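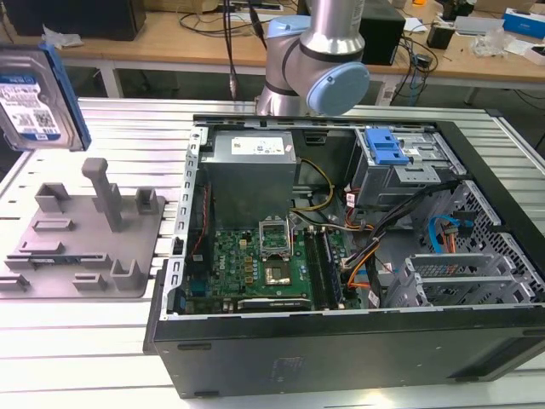

Dell tower on its side, cover off, CPU socket open.

August 16, 2021 — posted by the Lorkbridge workshop desk

Re: Stripping order for the office towers

> The Biswood sheet has us take the drives first and the memory last.
> Does the order matter? We have 9 more of these to do, and I would
> like to leave the processor in its socket until the board is out.

It matters for the cables. With the case flat, the bundle from the drive bay runs diagonally over towards the board, so unplug at the drive end before lifting anything. The blue SATA lead is easy to miss. Release the drive with its plastic carrier still attached and take the carrier off later.

I would not leave the processor in. Raise the bracket, lift the chip straight up and put it in a tray at once. Memory can stay in its slot until the board is out. The power supply comes last on our bench.

Drives of any size go in the Rendeo crate, label up, 5 to a layer. Do not wipe them here. Honkanen does that and wants the serial numbers typed from the label.

Expansion cards: keep the bracket on. Blank slot covers go in the mixed steel bin.

Lorkbridge workshop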